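Clurnlow Lunch Counter -- Till Guide
Section 4: Setting up the Skiven till and the receipt printer
Last changed 09/08/2018

Hi again! If you made it through Section 3 you have a counter with power and a working network plug, and you're ready for the fun part. I wrote this section after I moved the whole till from the old counter to the new one by myself, with Chantal Landry on the phone telling me which cable was which (thank you, Chantal), so it's in the order I did things the second time, when it went well.

You need the Skiven till, its power brick, the receipt printer, the gray printer cable, the cash drawer, the short drawer cable with a phone-type plug on each end, and a roll of receipt paper. Grab the drawer key too. It lives on the hook by the mop sink and it loves to go missing.

CAUTION: Leave everything unplugged from the wall until step 6. The printer in particular doesn't like having its cable pulled in and out while the power is on, and I've already bought one replacement.

Plugging it all together

1. Put the cash drawer down first, right up against the back rail, and pull it open all the way to check that it clears your hip. It sticks out a lot farther than you'd think.

2. Set the till on top of the drawer. The rubber feet go in the four shallow dents in the lid.

3. Put the printer to the left of the till. You can put it on the right if you're left-handed like Tanner, but then the gray cable has to go around the back of the screen and there's barely enough of it.

4. Run the gray cable from the printer to the socket marked PRN on the till. Push until it clicks. A cable that's almost in will print half a receipt and then stop, and you'll lose an afternoon over it.

5. Run the short drawer cable from the drawer to the printer. Yes, the printer and not the till! The till has a socket that fits it perfectly and does nothing at all.

6. Plug in the printer, then the till, and switch them on in that same order.

NOTE: The first start is slow. The screen stays black for 90 seconds and then shows the Skiven logo. Please don't hold the power button down in the meantime -- it starts the whole thing over.

Loading the paper

7. Lift the printer lid, drop the roll in with the loose end coming up from underneath, pull out a hand's width, and close the lid on it. If your test receipt comes out blank, the roll is in backward. Flip it.

8. Hold down the FEED button while you switch the printer on. You'll get a test strip with a long list of settings. Keep it! I tape mine inside the cupboard door, and Wai-kit at the repair shop always asks for the line that starts with FW.

Loading the menu

Our menu lives in a program called Trivuvum, which runs on the office computer and sends everything down to the till. You'll do most of the typing there, with a real keyboard, and thank goodness for that.

9. On the office computer, open Trivuvum and choose Stations, then Add station. Type the station number from the sticker under the till. Ours is 3,076, and you do have to leave out the comma or it complains.

10. Choose Send menu. The till beeps when the menu arrives.

11. Touch each of the tabs along the top of the till screen and see that there are buttons under every one. You should have Soup, Sandwiches, Bakery, Drinks and To Go. 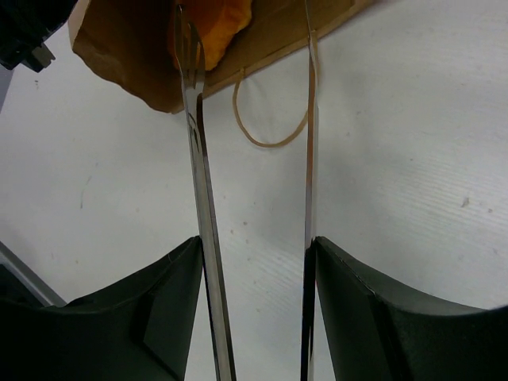
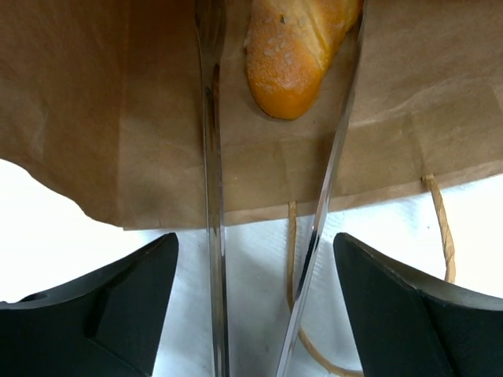 12. If a tab is empty, go back to Trivuvum, click the tab's name, and look for a little box that says Show at station. Tick it and send the menu again. I've had the Drinks tab vanish on me twice, both times after I changed a price and forgot to press Save.

13. Ring up one thing from each tab and take it all the way through to Cash. The drawer should pop open and the printer should print. Then void the sale with Manager, Void Last, so your practice lunch doesn't end up in the day's numbers.

CAUTION: Voids only work until the day is closed. Once you've pressed Close Day, a test sale is a sale as far as the till is concerned, and Natnael has to fix it by hand in the books. He is very nice about it, but he does sigh.

Prices and tax

The till keeps 2 prices for every button, one for eating in and one for to go. They can be the same, but both boxes need a number. Leave one blank and the till sells the thing for nothing, quite cheerfully, and prints a receipt for it. I found this out in May with a whole tray of cheese scones.

14. In Trivuvum, choose Prices, then Blank check. It gives you a list of every button with a missing price. Fill them in until the list is empty.

15. Look at the tax column while you're there. The letter A means taxed and the letter N means not taxed. If you aren't sure which one an item should be, ask Natnael before you open, please, and don't guess from whatever the item above it has.

Giving people their own codes

Everybody who takes money gets a code. I know it feels fussy for a place our size, but it makes the end of the day so much easier, and it means you can go on break without leaving the till open under your name.

16. Touch Manager, then People, then New. Type a first name and let the till pick the code. Write it down before you touch OK, as the screen won't show it again.

17. Set the level. Counter is fine for most people. Lead can do voids and refunds. Only Obaidul and I are set to Manager, so come and find one of us if you need something changed.

18. Have the new person sign in while you're standing there.

NOTE: After three wrong tries the code locks. To unlock it, go to People, touch the name, and touch Reset. You don't need to make a new person! We had several Tanners in there at one point and only one of him.

If the drawer won't open

Check the short cable first (step 5). Then check the lock on the front, which has three positions: straight up is normal, left is locked, and right pops the drawer by hand. If somebody has left it turned to the left, no amount of pressing Cash is going to help.

If it still won't budge, there's a small lever underneath, toward the back on the Penrose drawers. Reach under and push it toward you -- and keep your other hand well clear of the front, it comes out fast.

Cleaning the screen and closing the day are both in Section 5.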